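Gridadholm workshop, notebook for the arm
Entry 11/08/2019
Written by Loukia Stergiou, for myself and for Stamatia and whoever opens this book next

Continued from the last page, where I stopped because the battery of my calculator was finished.

First the cable. Stamatia Fragkou was right that it pulls on the hand when the last joint turns far. I did not believe it in April and I believe it now. I undid the two straps nearest the hand and gave more length, then closed the straps again, not tight. When I turn the hand by itself to the end of its range, the loop stays slack. When I bring the elbow down at the same time, the loop becomes flat and I can feel it with a finger. So it is better but it is not finished. I would like a softer cable, and Humphreys has one in the catalogue, but the connector is straight and we need the bent one. I wrote to them. No answer yet.

Second, the gripping height. The old program (Zinent, version 13) goes to a fixed height above the table and closes the fingers. This is fine for a block. For cloth it is bad: too high and the fingers close on air, too low and the arm feels the table and stops with the contact error. I looked in the log and we had this stop 23 times since we began with cloth. I had thought it was fewer.

What I changed: the arm now goes down slowly for the last part and stops by itself when the force goes over a small limit. Then it goes up a very little and closes. The limit is a number in the settings file, on line 723, please do not look for it in the main program as I did for half of the morning.

I worked on the round table with the yellow-green piece. I folded the same piece in different ways by hand between the tries. I did not wash or iron anything, so the folds from before are partly still in it. 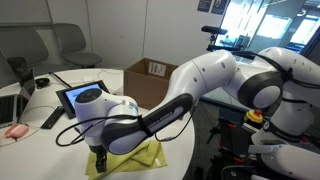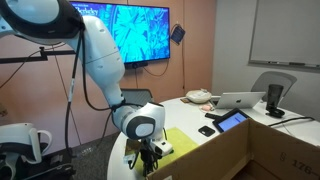 Results of the tries, as far as I trust them. With a clear ridge under the fingers the grip is good and the cloth comes up. With the piece lying flat, the fingers slide over it and close with nothing between, or with so little that it falls when the arm lifts. I tried to make the force limit larger and it helped a bit, but then the fingers bend outwards and I don't like to see that. I put it back to the first value.

One strange thing. In two tries the arm stopped too early, well above the cloth, and reported a touch. I suspect the cable again: if it pulls at the hand, the arm perhaps thinks this is the table. Both times the elbow was low. Stamatia says it can also be that the weight of the hand is entered wrongly, because we added parts and never weighed it again. This is a good point. The kitchen scale from Millimgate is enough for that, but the hand must come off, and I did not want to take it off at the end of the day when I am tired and lose screws.

Other things I noticed:

The slow part is too slow. I can drink from my cup while I wait for it. Start the slow part lower.

The fingertips are smooth. Stamatia wants to glue thin rubber on them. I want first to try tape, which can be removed without a knife.

The message for the early stop and the message for the real table stop are the same text. Please let us change one of them, I cannot tell from the log which is which and had to write it on paper.

The program forgets the start position if you close the window before you press Save. I lost the good one and had to teach it again. The new one is a little more to the left than the old one, so do not compare today's positions with those in April.

For next time, in this order:
Weigh the hand and enter the weight.
Repeat the low elbow move with no cloth, only look at the force.
Tape on the fingertips.
Ask Humphreys again about the bent connector.

Stamatia, the settings file of today is saved under my initials. The old one is still there beside it and I did not touch it. If you use the arm before me, use the old one for blocks, the new one makes them only slower. Also the 2 mm key is in my drawer, I took it for the clamp and then forgot to put it back.

Added later: an answer from Humphreys came after all. They can make the cable with the bent end but want to know the length. I will measure with the elbow low.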